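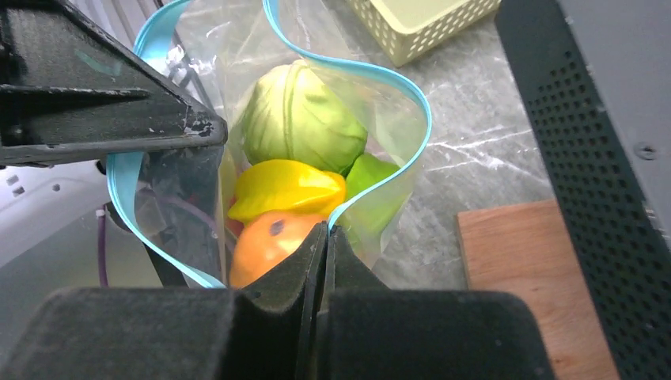
Wrist view, bag task: toy produce inside, fingers on the front edge by the seal.

Recording demonstrations for the zip bag task

This page covers how to record teleoperated demonstrations of the bag task on a two-arm station, from setting out the objects to handing the session over for training. It assumes the arms are already calibrated and that you have worked through the pick-and-place page. The recorder referred to throughout is Plundano. The labelling tool is Voteck. Other software will do, but the field names will differ.

A full set for this task is 500 accepted episodes, split across operators. A normal session yields 12 to a batch, after which the recorder closes the file and opens a new one.

1. Before you start

Check the wrist cameras first. Each one should show both fingertips of its own arm with the gripper fully closed. If either tip is missing, loosen the mount, tilt it down and tighten it again. Do not fix this in software by moving the crop, as the crop is stored once per station and will be wrong for everyone else's files.

Lock exposure and white balance on both wrist cameras. Clear film throws highlights that move with the bag, and auto exposure will pump up and down with them. The effect is hard to spot live and very obvious on playback.

Look at the finger pads. Fabric and foam pads pick up lint, and a pad with a lot of lint on it slips on the zipper strip. Press a strip of tape on each pad and pull it off. Replace the pads when tape no longer helps, and write the pad change in the session notes. Episodes recorded on either side of a pad change should not share a batch.

2. Setting out the objects

Choose the items from the object list for that batch. Plundano prints the list at the start. Place them by hand, in any order, inside the working area. Vary the positions between episodes by at least a hand's width. Operators tend to return to one comfortable layout after the first few episodes, and the model will learn that layout.

Use a new bag for each batch. Film that has been opened and closed many times goes soft and stands differently. A few batches with worn bags are useful, but tag them "worn" so that they can be weighed separately.

Change the background now and then. A board, a basket or a bin near the edge of the working area is fine provided neither arm can touch it.

3. Recording an episode

Press the left pedal to start. Wait one second with both arms still. The trimming script looks for this pause and will reject the file without it.

Bring the holding arm in first and grip one edge of the opening, close to the seal. Grip the strip itself where you can. Film alone will stretch and then let go.

Bring in the second arm, take the opposite strip and draw the two apart. Keep this slow. The two arms come close together here and each will block part of the other's camera. That is expected, and the episode is still good if at least one wrist view shows the opening.

Release with the second arm and load the items one at a time. If an item catches on the rim, lift it and try again within the same episode. Recoveries of this kind are worth keeping. Dropping an item outside the working area ends the episode.

Press the right pedal to stop, then mark the result as success, recovered or failed. Mark it straight away. Results filled in at the end of a session have to be checked against playback, and that takes longer than recording did.

4. What to do with failures

Keep them. A failed episode goes to a separate folder and does not count towards the total. Do not trim a failure into a shorter success by cutting at the last good moment. The arm speeds just before a slip are already wrong, and the model will copy them.

Delete an episode only when the data itself is broken: a frozen camera, a missing joint stream, or clocks more than 100 milliseconds apart.

5. Labelling in Voteck

Open the batch and step through each episode with the two wrist views side by side. Four marks are needed: first contact with the bag, bag open, last item released, arms clear. Place "first contact" on the frame where the film begins to move, even if the finger seems to touch earlier. Clear film makes the true moment of touch hard to judge, and operators agree much better on the movement.

"Bag open" caused the most disagreement in our first set. We had placed it at the widest point of the opening. We now place it where the second strip stops moving, whatever the width.

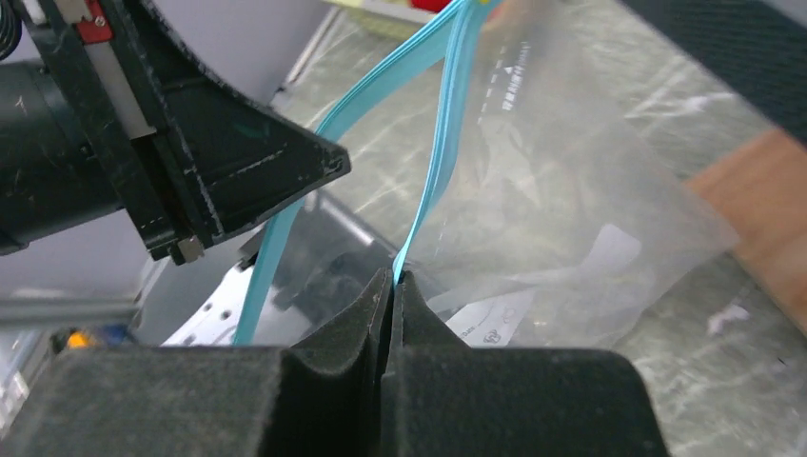
Ostap Nechyporuk commented on the draft that the strip rule works when both strips are in view, but that on his batches one of them was often behind the other arm at the moment that mattered. He uses the gripper trace instead: the sideways speed of the second arm drops to near zero, and he puts the mark there. His marks and the video marks fell within a few frames of each other wherever he could compare them.

Either method is accepted. Put "video" or "trace" in the method field and do not mix the two within a batch.

6. Handing over

Run the checker on the whole session folder. It reports missing marks, short pauses and clock drift. Error 669 means that the object list in the file does not match the one printed at the start, usually after an operator has swapped an item and carried on. Correct the list by hand and run the checker again.

Copy the folder to Prutamum with the session notes in the top level. Training picks up new folders overnight.

Changes

17th October - pedal order corrected in section 3, trace method added to section 5 (Treasa Ó Briain)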